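Dye notebook, walnut and teal trials, continued

Still chasing that muddy green. Last time I blamed the water, then I blamed the yarn, and now I'm fairly sure it was me and the vinegar jug. I'd been adding the acid right at the start with everything else, so the color grabbed whatever strand it met first and the inside of the skein stayed pale. Pretty if you want it. I did not want it.

So, new plan. Made up a fresh 1,000 ml of stock from the Cadano teal powder, mixed to a paste with a splash of warm water first, then topped up with hot. It still left a few specks at the bottom (it always does, that one) so I ran it through a coffee filter. The filter came out a lovely blue and I have pinned it up over the sink next to the others. If anyone needs the pushpins, they're mine, ask first.

Yarn is the Lorura sport weight, the undyed one, and I cut it down to a 72 gram skein so I'd have leftovers for the sample cards. Four loose ties, figure eight, cotton. Soaked it overnight with a drop of dish soap. I know the label says a short soak is plenty but I've had dry spots in the middle of this stuff before and I'm not going through that again.

Depth of shade 2 percent. I thought about going lighter, but the teal looks like toothpaste when it's light and nobody would buy a sweater in it, me included.

Pot went on at low heat with the dye in and NO acid. Yarn in, swish, wait. It took around 45 minutes to creep up to a simmer, longer than I planned for, and I spent most of it rewinding the cone that fell behind the radiator. Then I lifted the yarn out, stirred in half the vinegar, put the yarn back, waited a bit, and did the other half the same way. Water went nearly clear! There was a faint yellowish tint left, which I've seen with this teal every time, so I think one of the colors in the mix just doesn't take as well as the rest.

Let it cool in the pot. All the way, lid on. I have felted enough skeins by being in a hurry.

Result: really even. I untwisted it and went looking for pale bits and found one, under a tie, where I'd pulled it too snug. So looser ties, as I write in this notebook about once a month.

Walnut was a different story. The husks from the bag marked Bach (the old bag, not the one with the clip) gave me a thin tan, like weak tea, and simmering them again only got me more weak tea. The other bag went properly brown in one go. My guess is the Bach ones were already pretty tired when they were dried. I've moved them to the bottom shelf and written OLD on the bag. Use them for stained paper or something, please don't put them in with the good husks.

Overdye test: walnut first, then a dip in the leftover teal. This was the one I was excited about and it's gorgeous, a deep bottle green with some brown still showing at the ends. Teal first and walnut second came out flat and grayish. Same two colors! I'd love to know why. I want to do it again with the order swapped and everything else kept exactly the same, since the second skein also got a shorter soak and that might be all it was.

To do:
– wind sample cards for the even teal and the bottle green
– order more cotton for ties, we're down to scraps
– rub test on white cloth, damp and dry, before I brag to anybody
– find the lid of the small pot

Rinse notes: the teal let go of a bit of color in the first rinse and nothing after that. Walnut kept shedding little bits of husk until I hung it outside and shook it. Next time the husks go in a stocking.

Also, the small scale is drifting again. Tare it, count to ten, look at it, tare it again. I did all my weighing twice and went with the second number. 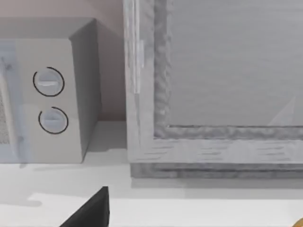 Ultthorpe, November

Starting on small batches now, mini skeins in glass dishes, heated in short bursts with a rest in between. I'll use what's left of the teal stock, same strength as before so I can compare with the pot version. Dishes stay dye-only from now on and so does anything they get heated in – I've put tape on the dishes already. First try will be a solid, wrapped, vinegar in the soak this time. If it goes blotchy I'll split the vinegar like I did in the pot. Speckles can wait until I've got one plain color that matches.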